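Tjoa puts PC teardown on a rental plan

Wednesday demos are routine at Clirnell, but the one on 2026-04-15 drew buyers from recycling firms who had read the spec sheet and wanted to see the disassembly cell run on a computer it had not been tuned for. Clirnell resells the cell, sold as Tjoa, and handles installation and support. Intan Teoh, the product engineer in charge of it, spent an hour afterward answering questions about what the package does, what it costs in labor, and where it still falls short.

Tjoa is a single-arm workstation for taking apart and refitting desktop computers. The buyer gets the arm, a slotted aluminum table, a gripper, a controller, and a set of 3D-printed fixtures that hold parts at known positions. The fixtures matter more than the brochure suggests, according to Teoh.

"The arm repeats well. Any decent arm repeats well," she said. "What goes wrong is the part. If a card leans over by a couple of degrees, the gripper closes on the wrong edge and you have a fault. So every part has a pocket or a block, and the pocket is printed for that part."

Fixture files come with the cell and can be edited. A customer with a suitable printer can produce a new tray overnight. Customers without one order from Clirnell, and Teoh conceded that the turnaround on those orders, currently 8 working days, is too long for a shop that receives mixed lots.

The software ships with task templates for memory, drives, expansion cards, and processors. A template is a sequence of moves with open parameters: approach height, grip width, insertion force, and a retry limit. The operator jogs the arm to a reference point on the chassis, confirms two more, and the template is mapped to that machine. Teoh put the time for a trained operator at less than a shift for an unfamiliar chassis, most of it spent on cables.

"Cables are the honest answer to almost every question I get," she said. "A drive comes out of its bay the same way every time. The power bundle next to it doesn't sit the same way every time. We ask people to dress the cables by hand before the cycle starts, and we put that in the quote as labor."

Asked about processors, she was more cautious. The template assumes an open socket. Opening the load plate is available as a separate routine, but it is off by default, and she recommends leaving it off until the force settings have been checked on scrap boards. Placement is done at low speed with the force limit active, and the routine stops on the first reading outside the band. It doesn't retry.

"Memory can retry. You back off, you come down again, fine," Teoh said. "With a processor over a pin field I would rather have a stopped machine and a person looking at it."

The acceptance test reflects the same view. Clirnell runs 200 memory insertions and 400 drive transfers on the customer's own hardware before signing over the cell, and every stop is logged with its cause. Processor placement is tested separately and is not included in the standard figure. Several visitors asked why. Teoh said that mixing the two would make the number look better and tell the customer less.

The guarding requirements are set by the customer's own risk assessment. Clirnell supplies a frame and door switches as an option. The arm runs slower with the door open in teach mode, and there is no bypass in the operator menu.

Maintenance is light on paper: finger pads, a cable check, and a calibration run after any collision. The rental plan covers all of it, along with 2 site visits a year. A purchased cell carries a shorter warranty, and finger pads are billed as consumables. Teoh would not discuss the monthly rate on the record, saying it depends on how many templates are licensed.

An update planned for June will add fault recovery by template, so that a missed pick on one part no longer ends the whole cycle. It will also allow two fixture layouts to be stored per chassis. Laptops are not supported and are not on the schedule.

"People ask for laptops every time," she said. "There's adhesive, there are small screws, there are ribbon cables. I don't have a gripper I would put my name to for that."

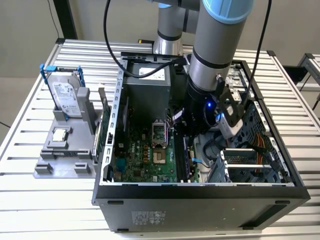
Hundimier wrote in to say that the 8-day wait for trays is the real cost of the thing. Baltotska's shop quotes less for a comparable fixture and delivers within the week, the message went on, and a buyer with mixed lots should price a printer into the purchase from the start. The question left open was whether trays made elsewhere affect the service terms on a rented cell.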